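Print this page | E-mail this page

Progress report, November: Hirka packing room

The two-arm bench is up, and the crew has really taken to it! Paperwork handling came first - 231 practice runs so far. Desta Mekonnen has moved off the sheet table and now trains the evening crew.
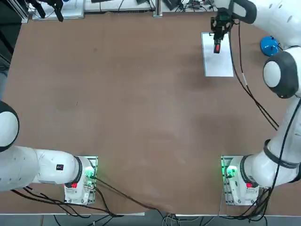

Next steps

Edith Rivadeneyra wants 2,000 runs before spring. Pay grades stay as they are, and two packers have asked to learn setup - great news for us.

Print | E-mail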